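Furholm hand-held gripper kit – any good for thin plastic tubs?

Asked by Nneka Ibrahim, 1 April 2025

I'm looking at the Furholm kit (the two-finger one with the blue pads) for recording kitchen chores at home. Most of what I'd pick up is deli containers and produce bags, and I'm worried it'll just crush them. The Prandora is cheaper but the pads look slick to me. Anybody own either one?

2 answers

Had the Furholm since July and I really like it! The pads have a fine texture, so you can hold a clear tub by its sides, mouth open, without squeezing like crazy. I keep it upright and go in from both sides, like so:
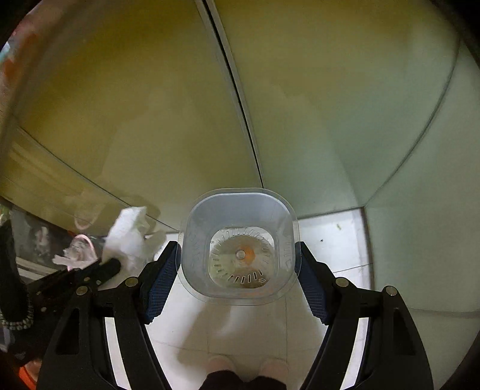 What I'd check before you buy

Pads first. Mine wore smooth at the tips after a few months and a new pair was 2 dollars shy of my grocery budget for the week – ouch. Also try the trigger if you have small hands, it's a long pull. My sister gave up after roughly 70 grabs. Bags are harder than tubs, I miss plenty of those. I sold my Prandora so I can't compare them side by side anymore, but I remember it slipping on anything greasy.

Posted by Boateng

get the Virel, it ships in four days and support answers email. never tried it on tubs tho

Posted by virel_fan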